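Ramo gripper set: README for the equipment plan

Last change: Aug 13, 2020
Maintainer: Ognjen Babić

This folder holds the recordings and the cost sheet we use to plan the next purchase of hand-held grippers. The file budget.csv has one row per item, with supplier, unit price and delivery time. The recordings are in sessions/, 103 in total, made in the office in Terkell.

Please read the cost sheet together with the recordings. A tool which looks cheap on paper can need many spare pads. 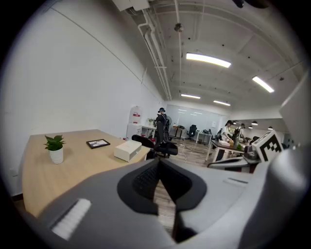
For the next order we plan 12 grippers and 7 spare pad sets. Stoyanova has offered a lower price if we order before October, but shipping is not included. Brisetti includes shipping and asks for full payment in advance.

Known gaps:
- printed markers are not yet in the budget
- prices are without tax
- desks and chairs are paid from another budget, do not add them

If you correct a price, write the old one in the notes column. Questions go to Ognjen.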